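Strap-First Grasping (robot garment handling)

Strap-first grasping is a way of getting a two-armed robot to pick up a piece of clothing by its thin parts (straps, cords, ties, drawstrings) before it touches the main body of the fabric. I wrote most of this entry because the old one was four lines long and two of them were about towels. Towels are a whole other subject! If you came for towels, the folding article is better than anything I could put together.

Where the name comes from

The term was first used by Telmo Montes in a set of working notes for the Halmont project, and it stuck, even though he himself seems to have preferred "narrow feature pickup," which I have never heard anyone say out loud. Before Halmont, most people working on clothes (me included) went for edges and corners. You find a corner, you pinch it, you lift, you let gravity show you where the other corner is. That works great on a dishcloth. It works a lot less great on a halter top, where the "corner" you found is sometimes a fold, or a hem, or a ruffle that looked like a corner from one side.

The strap idea goes at it from the other end. A strap is attached to the garment at a known spot, so if you have the strap in your fingers you already know a lot about where everything else should be. It also gives you a natural place to hang the thing from, and that matters because the Halmont task was hanging clothes up.

How it works

There are two stages, and I'm going to describe them the way I explain them to new people in our lab, so forgive the lack of equations.

The first stage is the look from far away. A fixed camera sees the table and the rail and finds the garment. All it has to come up with is a general area where a strap is likely to be. It doesn't have to be very good at this! A thin cord seen from that distance is only a few pixels wide, and early attempts to find the exact grasp point from the fixed view went badly for everyone who tried (I lost most of a January to it).

The second stage is the look from close up. The arm moves in over that area and the wrist camera takes over. At this range a cord is a big, obvious thing, usually a different color or brightness from whatever it's lying on. The program traces it as a line, looks for places where the line splits or crosses itself, and picks a stretch with some clear length on it. Then the gripper turns until the fingers are on either side of that stretch, and closes.

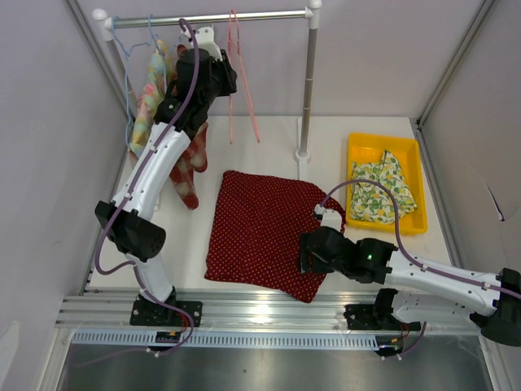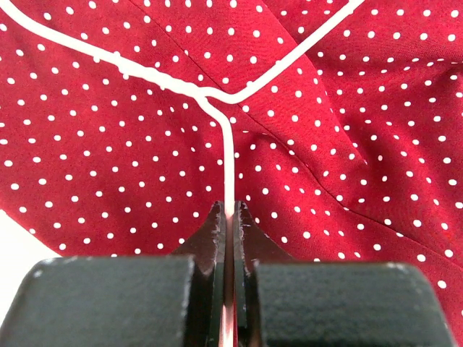

Turning the gripper is the part that took the longest to get right. If the fingers come down lined up with the cord in the wrong direction, they close on nothing, or they plow the cord sideways and you get to start over with a new shape. The Halmont notes have a long section on this, and the short version is that the wrist should keep correcting its angle all the way down. Older code picked an angle once, up high, and then committed to it. I still have a copy of that older code somewhere and I feel bad for it.

Junctions

A junction is any spot where the cord seems to fork. Some of these are real (two ties sewn to the same point, for example) and some are just one piece of cord lying over another. From a single picture you often can't tell which kind you have. Strap-first grasping mostly avoids the question by staying off the junction and choosing one of the arms leading away from it. You give up a little bit of certainty about which strap you're holding and in return you don't end up with a pinched knot.

The Yazıcı variant handles this differently. It grabs one arm, lifts by a small amount, and watches which of the other arms move. If they all move together, it treats the junction as real. I like this one a lot, and we use it by default now, but it does add time to each pickup and it gets confused on slippery fabric, where everything moves a bit whatever you do.

Patterned fabric

Prints are a pain. White dots next to a white cord will blend into its outline, so the traced line grows little bumps that aren't there, and lemons or stripes can be worse. Checks are the worst in my experience, because a check has long straight lines in it already and the tracer gets very excited about them. The usual fix is to track the cord over several images while the wrist is moving. As the viewpoint changes, a raised cord shifts a little against the cloth behind it, and a printed line doesn't.

Seams cause a milder version of the same trouble. They're dark more often than light, so telling the tracer which one you're after will normally sort it out.

Results

The numbers people quote come from the Halmont set, which has 4000 recorded pickups made with 30 garments. A later addition from the Drollon group put in another 140 pickups, all of them on cords that had been deliberately knotted or tangled first, and those are kept in a separate folder because they're so much harder. Please don't mix the two when you report a success rate! I've seen it done and the averages come out meaning nothing at all.

What I can say from running it myself is that the gain shows up mostly on tops and swimwear, and on anything with a tie at the neck. On T-shirts there's no gain, seeing as there are no straps, and the method falls back to ordinary edge grasping.

Known problems

Elastic straps stretch when lifted, so the garment ends up lower than the planner thinks it is. Very flat ribbon lies so close to the cloth that the fingertips can't get around it without taking some of the cloth too. Fingertip wear is another one, and I'd put it higher on the list than most write-ups do. Once the gripping edges get scratched up, a smooth cord is held a little differently every time, and you'll spend a day hunting through your code for something that a fresh pair of tips would have cured.

There's also the matter of the second arm. The original method only says what the first arm should do, and leaves the other one to wait or to follow a script. Hoseson is a planner written to fill that gap, and it has its own entry, although the section on hangers needs an update.

See also: edge grasping, cable tracing, garment hanging, Hoseson

Last edited 24 April 2022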